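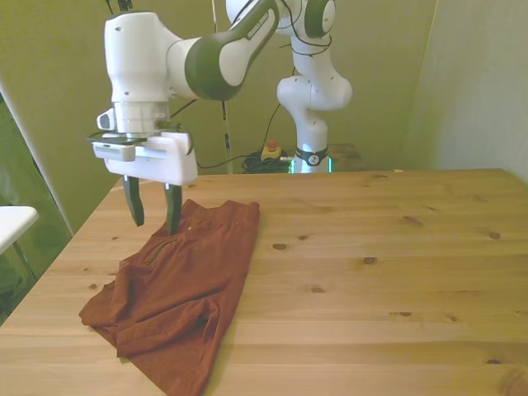 A white arm with a wrist camera, one finger down on a rust-orange garment. A second arm stands behind the table.

How to Budget for a Fabric-Handling Bench

So you want a robot arm that can pick up clothes! Good choice, and a great way to learn where equipment money really goes. We put together the bench plan for our shop in Clultirmont, and the arm turned out to be the easy line to fill in. These are the steps we'd follow again.

Step 1. Write down the job before you shop
One sentence is enough. Ours was "lift a crumpled garment off a table and lay it flat." That sentence tells you the reach you need, how much weight the arm has to carry (not much, clothes are light!) and whether you want one arm or two. Folding is far easier to plan with two, so price a pair from the start even if you buy the second one later.

Step 2. List everything that touches the arm
Open a spreadsheet and give each of these its own row:
Arm and controller
Gripper, plus spare fingers
Wrist camera and its bracket
Emergency stop
Table, mounts and bolts
Cables and cable ties
Shipping and import fees

Our first list had 19 rows. It looked like a lot, and then we remembered power strips.

Step 3. Spend on the fingers
Thin cloth slides out of hard, smooth fingertips, so plan to try several shapes. We set aside $500 for fingers and pads alone and called that row Plamik, after the folder where the drawings live. Printed parts are cheap, but you will go through plenty of them, and that's half the fun.

Step 4. Go plain on the table
A simple pine top is fine. You can screw into it, clamp things to it and replace it when it gets chewed up. Put the savings into a stiff mount for the arm, where wobble really hurts.

Step 5. Measure the cable runs
Lay string from the arm base to the controller, then out to wherever the stop button will sit. Make sure you can reach that button from where you stand. Our longest run came to 183 inches, well past the cable that came in the box, and the longer one had a slow lead time. Order early!

Step 6. Get two quotes and hold some back
Ask each dealer for the same list, row by row. We used Usano and Postma, and the gap was mostly in shipping and support. Then add 20 percent to the total and leave it alone until the arm is bolted down and moving.

If your budget year closes in June, send out the quote requests by February. Next up: picking a camera for the wrist.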